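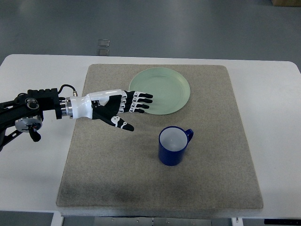
Flornstead Hall kitchen and supper room, July walk-through, with my comments under each item. The sheet I was handed had every box ticked already from last year, so I started a clean one. I am not persuaded that a room is safe because the same boxes get ticked every summer. Take the table coverings, item 1 below. The textured mat in beige-gray, laid on the white table with the pale green plate, is the kind the hall says is heat resistant. Maybe so. I have seen no label and no paperwork that says what temperature it will take, and until I do I am writing it up as a table mat and nothing more.

1. Table mats and coverings
Result: Open
Comment: Hot dishes go on the steel racks for now. If the hall has a spec sheet for the mats, put it in the kitchen binder. "The supplier told us" does not count as a spec sheet.

2. Folding tables, leg locks
Result: Fail on two, pass on the rest
Comment: Both bad ones are by the stage door. The lock ring slides down but doesn't seat, and a lean on the corner is enough to fold the leg. Last year's note says "monitor." Monitor for what? Tag them and take them out.

3. Chairs
Result: Pass
Comment: Stacked too high along the east wall again. I passed the chairs, I did not pass the stack. Posted limit is on the wall right behind it, where you can't read it for chairs.

4. Range and hood
Result: Pass with comment
Comment: Burners light on the first try. Hood filters are greasy to the touch. The cleaning log claims they were done last month and I don't believe it. Initials in the log are all in the same pen, same slant, right down the page.

5. Fire extinguisher, kitchen
Result: Pass
Comment: Gauge in the green, pin and seal in place, tag current. Bracket is loose on the left side. Needs a longer screw.

6. Fire extinguisher, supper room
Result: Fail
Comment: Behind the coat rack. It is a fine extinguisher and you would never find it in smoke. Move the rack.

7. Outlets near the sinks
Result: Fail on one
Comment: Test button does nothing on the outlet left of the hand sink. Zaleck Electric was supposed to have replaced it in the spring and there is an invoice to that effect. Either they replaced a different outlet or they replaced it with a dud. Breaker is off and taped.

8. Coffee urns
Result: Pass with comment
Comment: The Sturell urn draws enough that it should not share a circuit with the plate warmer. People keep telling me it has always been fine. The breaker for that circuit is noticeably newer than the others on the panel, so I have my doubts about "always."

9. Cooler and freezer temperatures
Result: Cooler pass, freezer pass
Comment: I used my own thermometer. The door display on the cooler read 3 degrees lower than mine. Go by a thermometer on the shelf until the display is fixed.

10. Dishes and serving ware
Result: Pass with comment
Comment: Threw out the chipped ones from the top shelf. There was some argument over this. A chipped rim cuts lips and holds food, and I'm not going to put it back because it matches the set.

11. Floor, kitchen and pass-through
Result: Open
Comment: The non-slip coating by the dish sink was sold to the hall as a ten-year product. It is worn through in a strip along the front of the sink. Tsao Flooring has been asked to come look. Rubber mat down in the meantime, edges flat.

12. Exits
Result: Pass
Comment: All doors open with one push. The sign over the side door flickers, replace the lamp before the supper.

13. Carts and dollies
Result: Fail on one
Comment: The big flat dolly is stenciled 600 lb. One caster has a cracked wheel, so the stencil means nothing. Do not use it for the tables, even half loaded.

14. First aid box
Result: Pass with comment
Comment: Burn gel is out of date. Bandages fine. Somebody has been keeping birthday candles in here.

Recheck needed on items 1, 2, 6, 7, 11 and 13. I will want to see the outlet tripped and reset in front of me, and the dolly either repaired or gone. Leave last year's sheet in the binder behind this one.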